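Little Tables: A June Gallery

Welcome, and pull up a chair! Every June I put together a page of the table settings we've been playing with at home, and this year there are more ideas than there are clean napkins. It started when my friend Flora Cowie gave me a bundle of placemats she'd been saving in a drawer since she moved – a real mix, some woven and some soft as an old shirt – and I've been laying them out ever since, mostly at breakfast, sometimes at four in the afternoon when I should be doing something else.

I'm not a fancy person when it comes to the table. Our kitchen is narrow and the dining corner is narrower, so whatever I set out has to be moved again by suppertime. But I do love a bit of cloth under a plate. It softens the clatter, it hides the marks from last winter, and it makes a piece of toast feel like an occasion. My mother kept one good tablecloth for company and I always thought that was a shame, because we were the ones who were there every day.

Most of this year's mats are cotton. The sturdier ones came from Yule, a little shop that Hamish Morrison told me about when I was complaining (again) about mats that curl up in the wash. I paid $15 for a pair and they've been through the machine more often than I'd like to admit, and they still lie nice and flat.

Layers for one 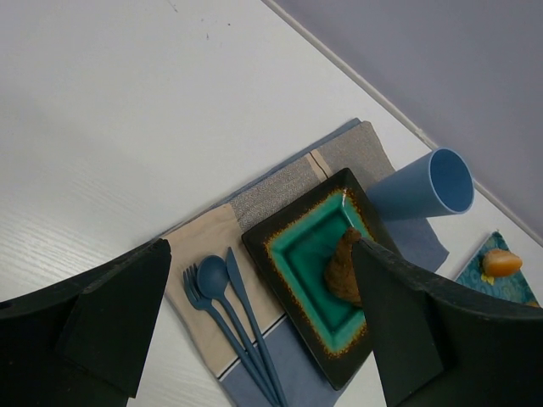 Mixing mats is my favorite thing to do when it's only one person eating, and I wish I'd been braver about it years ago. I used to think everything had to match, so half of my linens never came out at all. Now I start with a color I like, put something quieter on top, and keep going until it looks friendly. Blue napkin at the bottom, then the beige mat with its thin dark stripe, then the speckled gray weave lapping over it, and the square plate turned on a slant – I do like a plate on a slant. The cup has its spot over to the side, and the cutlery goes on the beige, where the cloth is softest.

More settings will go up once I've finished the ironing, so do come back and visit!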